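Is the Stovwood handheld gripper kit worth it for kitchen tasks?

Posted by Zerrin Ersoy

Hello everyone! I run a small weekend robotics club and we're thinking about the Stovwood kit, the handheld gripper you carry through a chore yourself so an arm can learn it later. It's 779 with the spare fingers, a lot of money for us, so I'd love to hear from anyone who has cooked (or pretended to cook) with one. Does it manage pan handles?

Taner Çetinkaya

Hi Zerrin, we've had ours since June and I'm very fond of it! We mostly practice with a wok and dried soybeans, and we've recorded over 200 runs so far. 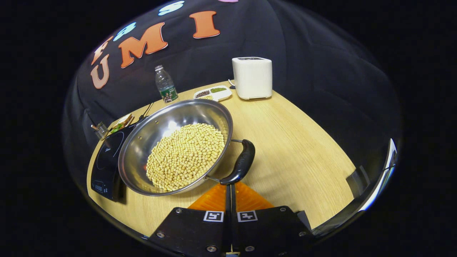
Coming in on the wok handle, soybeans in the pan.

Handles are fine once you learn to come in slowly, though a full wok wants to twist, so start with a small scoop of beans and work up. My one grumble is the finger screws, which I tighten every Tuesday. Do ask for the 2 year warranty, they don't offer it unless you bring it up.

Balel

no idea about woks but shipping took 6 weeks for me. nice box though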